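Ollirero furniture wax, 118 ml tin

I make this in small batches in my back kitchen, and I've been rubbing it into other people's tired old cupboards for 6 years now. It's beeswax and a bit of orange oil – that's it! Evaristo Sartori taught me the recipe, and he still grumbles that I go too light on the orange.

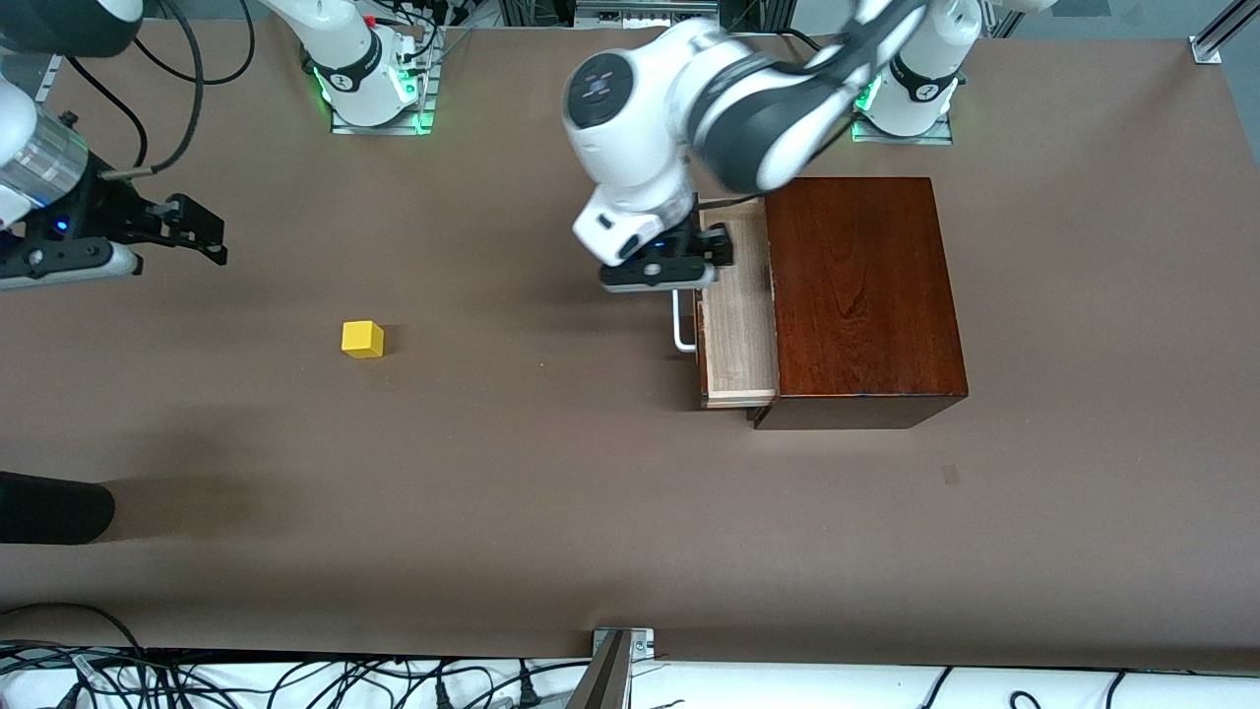
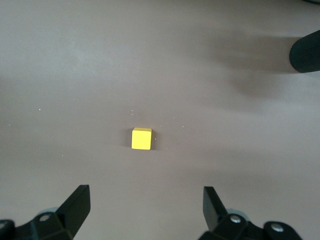 One tin goes a long way if you use a soft cloth and go easy. I love it most on dark reddish-brown wood, like the cabinet in the first photo, and two thin coats beat one thick one every time. Buff it after dinner, say 6 p.m., and leave it overnight.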